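Fladon 2 with the Prellmont safety add-on: good simulator, but be careful with the stop

I bought Fladon for our small workshop in Lurdale, where we prepare two-arm robots for work in homes and hotels. Before a program goes to the real machine, we let it run in simulation. I used the older version for a long time and moved to Fladon 2 in December, together with the Prellmont add-on, which should stop both arms when something is wrong. Most of my testing was in the bathroom scene from the Purves room pack.

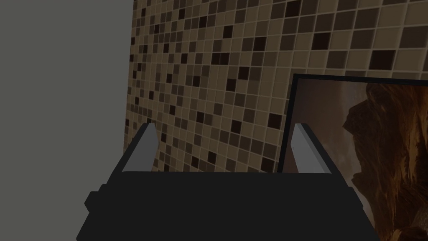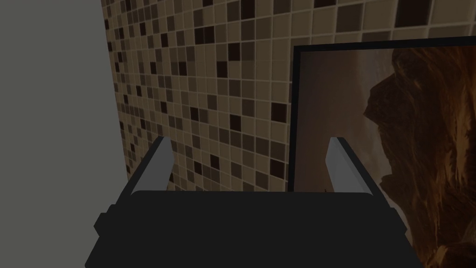
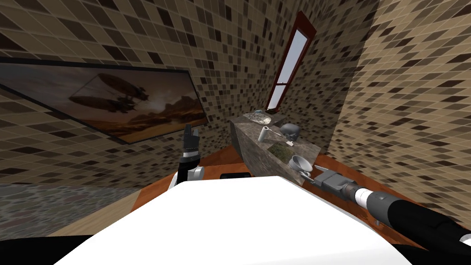

Purves bathroom in Fladon 2. The first two are close gripper views toward the tiled wall and the framed picture, the last one is the view from the robot body with both arms and the stone counter.

First the good side. The installation was easy, and the rooms load fast even on my older computer. The Purves scenes are made with care. The small tiles have many shades of brown and beige, and this kind of wall is a serious test for vision software, much better than the plain gray boxes we used before. On the counter there are things of quite different shape, among them a white cup, a skull figurine and a silver metal bowl with a wide rim and a narrow stem. If your grasp planner only knows boxes, you will learn it quickly in this room.

The arms move smoothly and the joint limits are respected. I compared some simple movements with our real arms, and the difference was small enough for my purpose.

Now the problem, and it is the reason for my low rating.

The Prellmont add-on has a function called "linked stop". According to its manual, if one arm touches a surface with too much force, both arms must hold their position immediately. I wrote a simple test. The right arm goes down to the counter on purpose, a little too low, while the left arm turns its wrist by 90 degrees in free space. When the right gripper meets the stone, everything should stop.

I repeated this test 22 times. In 3 of the runs the right arm stopped correctly and the left arm continued until its movement was complete. The status panel showed "both arms held" during the whole time. I was watching the left wrist turn and reading this green text next to it.

For me the wrong message is worse than the missing stop. A late stop I can see in the log and correct. With the wrong message, the log also says that both arms were held, so a person who reads only the report in the morning will find nothing. I found it only when I compared the joint angles by hand.

My first idea was that I made a mistake, so I tried again with a fresh installation and with the default settings. The fault came back. It seems to happen when the contact arrives at the same moment as a new command for the other arm, but I can't prove this. In the older version I never saw it. I must say also that I did not use the linked stop so much at that time.

I wrote to the support of Fladon. They answered politely, asked for my log files and confirmed that they can repeat the fault on their side. They advised me to switch off "command smoothing" until there is a correction. I did it, and the fault has not appeared since then, but the movements are now a bit rough — you notice it most when a gripper comes close to a small object. There is no warning on the download page, and I think there should be one. Some customers use this add-on to decide if a program is safe enough for a machine standing beside a person.

Smaller complaints: the manual for Prellmont uses other names for the arms than the simulator does, so I had to make a list for myself. The contact force is shown only as a color, and you need to open a second window for the number. Also, the search in the help pages finds almost nothing if you don't type the exact term.

Would I buy it again? The simulator, yes. It is stable, it looks good and the price is fair for a small firm. The Prellmont add-on I can't recommend in its present state. If you already have it, please switch off command smoothing, and check the stop of each arm from the joint data, not from the status panel. Our real robots keep their own hardware stop in any case, and I would not let anyone here work without it.

I will change my rating when the correction is available and I have repeated my test.

Simulator: 4 of 5
Safety add-on: 1 of 5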